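Riihimäki Shoe Rack, Stainless Steel, Two-Shelf

Home > Entryway > Racks and Benches > Riihimäki

Sold and shipped by Clandudau Home Supply
Ships flat. Tools: one hex key, in the bag.
Status: In stock

Page revised 6/24/23

The Riihimäki is a rack made of steel tubes that holds shoes off the floor. We have carried it for a good while and have tried a few times to write something grander about it, and each time we end up back at tubes and shoes. It stands against a wall. You put footwear on it. If you came to this page hoping for a lifestyle, the Tistport storage bench is two items down the list and comes with a cushion.

What we can say for it is that the pile by the door gets smaller. Everybody has the pile. It starts with one pair somebody kicked off on the way to the phone, and by April it has boots in it that haven't been worn since the snow, a single flip-flop, and something that belongs to a houseguest who has moved out of state. A rack won't fix your character, but it gives the pile somewhere to go.

Slides and other slip-ons

People tend to buy a rack thinking of their good shoes and then find that the real question is slides. Slides don't want to be put away. They live on the floor, facing whichever way you were walking, and they are the pair everybody in the house borrows to take the trash out.

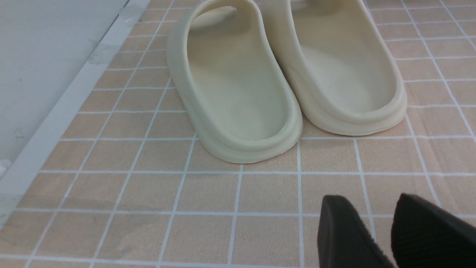
Photo: Anjani Raju / Clandudau Home Supply

Chunky molded slides have a thick sole and a wide, rounded heel, and they take up more rack than you'd guess. Put them on with the toes to the wall and the heels toward you. The sole lies across the rails and the strap end goes to the back, so you can hook one out with two fingers when your hands are full of groceries. Putting them on strap-first looks tidier for a day or so, then someone reaches for the heel that isn't there and the whole arrangement is over.

Thin flip-flops are a different matter. A very soft pair can sag between the rails. It does them no harm, but if the sight of it bothers you, lay them lengthwise along the rails like a couple of fish, or leave them on the floor where they wanted to be in the first place.

A pale slide will show every speck of dirt and so will anything else cream-colored. The rack has no opinion on this. A damp cloth does.

What's in the box

Side frames, rails, foot caps (already pushed onto the legs, please don't throw them out thinking they are packaging), a bag of screws with a spare, the hex key, and a folded sheet of drawings with no words on it. We added a page of words. It was written by someone who put the thing together on a kitchen floor during a phone call and finished before the call did.

Specifications

Width: 31 inches
Shelves: two
Capacity: eight pairs of adult shoes, fewer if the adults are large
Load, total, spread out: 66 lb
Material: stainless-steel tube, polished
Feet: dark plastic caps
Finish options: this one
Assembly: required

The load figure is for shoes. Sixty-six pounds of shoes is a great many shoes. It does not mean a person weighing 66 lb may stand on it to reach the light switch, and we would rather not hear how we came to be asked.

Putting it together

Lay both side frames on a towel. Start all the screws by hand and leave them loose until every rail is in. This is the step people skip. They tighten the first rail as hard as they can, then the next, and by the last one the holes are looking past each other like relatives at a wedding. Loose first. Stand it up, push down on the top to let it settle on its feet, then go around with the hex key.

If it rocks, it's usually the floor. Old houses, tile floors with a proud edge, and anywhere near a front door will do this. Slide the rack an inch one way or the other before you start loosening things. If it still rocks on a floor you would swear to in court, write to us.

The spare screw is a spare. You'll worry about it anyway.

Where it goes

Anywhere with 31 inches of wall and enough room in front for a person to stand on one leg. The hallway is the usual choice. Closets work if the door opens outward. We have customers who use one in a laundry room and at least one who keeps it on a covered porch, which is fine for the steel and less fine for whatever decides to live in your gardening clogs.

Leave a little gap behind it if you have a baseboard. The gap will fill up. You'll find yourself leaning things in it, a book or a flat case or whatever you had in your hand when you came in, and since the back of the rack is all open rails you will at least be able to see what you've lost.

The bottom shelf

Canvas sneakers are what the lower shelf is best at. Heels out, toes to the wall, and the rubber sits flat across the rails without any coaxing. The navy pair on the rack below say WARRIOR on the heel and sit at the left, with the rest of the shelf to their right still free. The pairs on the floor in front are the usual state of affairs in the first week. Shelf space and the will to use it arrive in separate shipments.

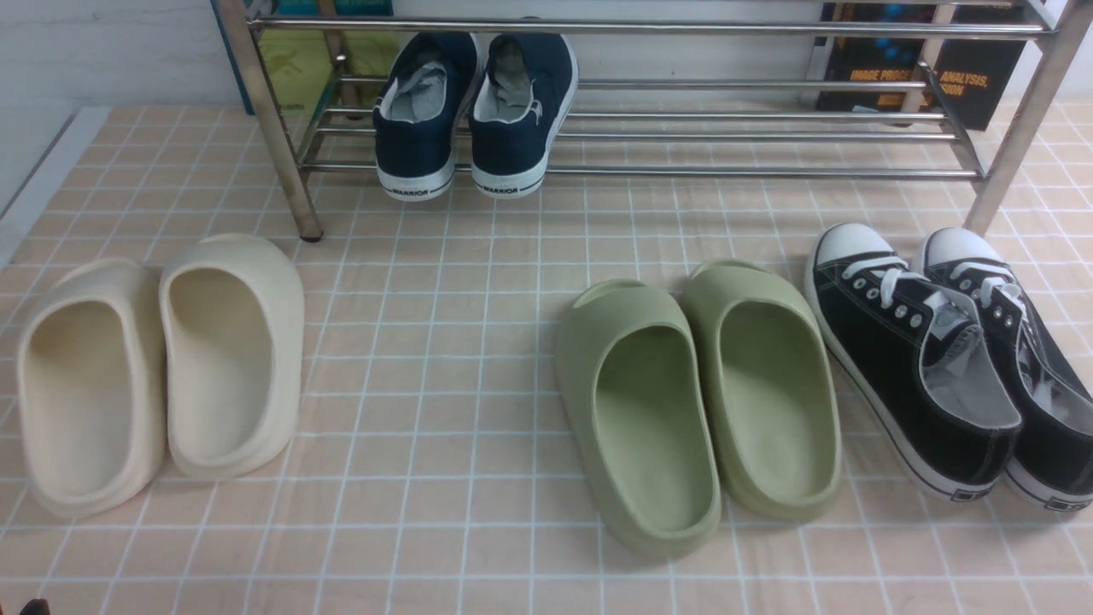
Gus Marchetti wrote in to say that we've got the loading order backward, and that the bottom shelf should go to whatever is worn most, "so you can shove them on with your foot and never bend over at all." He has had his rack by the garage door for two winters and reports that the top shelf now holds dress shoes, which he visits. He also says the spare screw is in a drawer and he thinks about it.

We tried it his way and he has a point, at least for sneakers. Shoving works. It works less well with anything that has a heel block, which catches on the front rail, and it doesn't work with boots. So: daily shoes low, occasional shoes high, and anything with a heel placed by hand like a civilized person.

Boots

Ankle boots fit on either shelf. Tall boots fit on the top shelf and nowhere else, standing up, and they'll flop over if they're the floppy kind. We have had requests for a taller version with more space between the shelves. Drikport, who make the rack, have told us they are looking into it. They told us that last April too.

Snow boots drip. The rails don't catch anything, so put a tray or an old towel under the rack in the winter months. The drips go through the top shelf onto whatever is on the bottom one, and you may want to consider who in the household has the bottom shelf before you assign the top.

Cleaning

Wipe it with a damp cloth, then a dry one. Polished steel shows fingerprints, though in our experience most people do not handle their shoe rack enough for it to matter. Road salt should come off before spring. Don't use steel wool or the gritty powder from under the sink. The scratches are permanent and they all run in the direction you were annoyed.

Grit collects on the floor underneath. Because the rack is light you can pick up one end and sweep, assuming you've taken the shoes off it, which you won't have. A broom goes under from the front well enough.

Questions we get

Can I stack two?
No. The feet have nothing to sit in on the top rails. People have used cable ties. We can't recommend cable ties.

Can I cut it down to fit a narrower space?
You can cut anything. We won't take it back.

Does it come in black?
It does not. The Tistport bench comes in black.

Will it scratch my floor?
The foot caps are there for that. Keep them on. If one goes missing, we sell replacements in packs of four and will send you a single one for the price of a stamp if you ask nicely.

Will children use it?
We sell racks.

Shipping and returns

Flat box, heavier at one end. Left on the doorstep unless you tell us otherwise in the notes. Returns are accepted within 31 days if the rack is clean and has all its parts, including the spare screw. We'll pay the return postage if something was wrong with it, and you'll pay if you just didn't like it. If a rail arrives bent, send a photo of the rail and we'll mail a new one; there's no need to pack the whole thing up again.

Anjani Raju handles parts and replacements. Put "Riihimäki" in the subject line, with or without the dots.

Goes with

Tistport storage bench, black or oak, cushion included
Boot tray, rubber, long
Replacement foot caps, dark, pack of four
Hex key, for those who have already lost the hex key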